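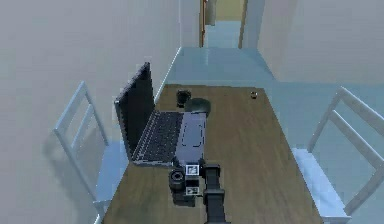 Soporte Clarnen respondió que el marcador estaba bien y que lo que fallaba era la caché de mi navegador. Ya había vaciado la caché antes de abrir el ticket, y lo decía en el primer mensaje.

Ticket 354
Producto: Clarnen, módulo de estadísticas de partido
Club: Hindeo, fútbol americano, equipo sénior
Estado: reabierto
Prioridad: media (yo puse alta, la cambiaron ustedes)

Problema: en la ficha del partido Hindeo - Grurnumville, las yardas de carrera de nuestro equipo salen como 2,000. El acta dice 187. El resultado final está bien, las yardas de pase también.

Apr 18, 2021

09:40 Caché vaciada otra vez, porque me lo piden. Sigue en 2,000.

09:52 Otro navegador, sesión privada. Igual. Doy por descartada la caché, aunque supongo que volverá a salir.

10:15 Respuesta de soporte: posible error al teclear la cifra en la banda. Adjunto el registro de entradas jugada por jugada. Las carreras sumadas dan 187 y no hay ninguna corrección manual. Si alguien tecleó 2,000, no quedó anotado en ningún sitio.

10:48 Soporte propone pulsar "Recalcular totales". Pulsado. El total pasa a 187 y a los pocos segundos vuelve a 2,000. Lo repito con el mismo resultado.

11:30 Miro el historial de la ficha por mi cuenta. Después de cada recálculo hay una escritura con origen "Teshome sync". Teshome es el conector que manda los datos a la liga, y según su propia documentación solo lee. Pues aquí escribe.

11:37 Desactivo el conector y recalculo. 187, y ahí se queda.

12:05 Soporte marca el ticket como resuelto. No lo está. Con el conector apagado la liga no recibe nada y tenemos plazo para enviar la ficha.

12:10 Reabro.

Lo que pido:
Saber de dónde saca Teshome el 2,000. Sospecho que es el tope del campo o un valor de prueba, pero no tengo forma de verlo desde aquí.
Revisar los partidos de marzo. En 3 fichas veo escrituras con el mismo origen y no me fío de esos totales, por muy razonables que parezcan.
Que no se cierre el ticket sin mi confirmación.

13:20 Soporte: "Escalado al equipo de integraciones. Se corregirá en la próxima versión". Pregunto qué versión y para cuándo. El mes pasado me dijeron lo mismo con los punts bloqueados y siguen contando como devoluciones.

16:45 Sin respuesta. Mando la ficha a la liga en PDF, con los totales copiados del acta. El conector queda apagado hasta nuevo aviso.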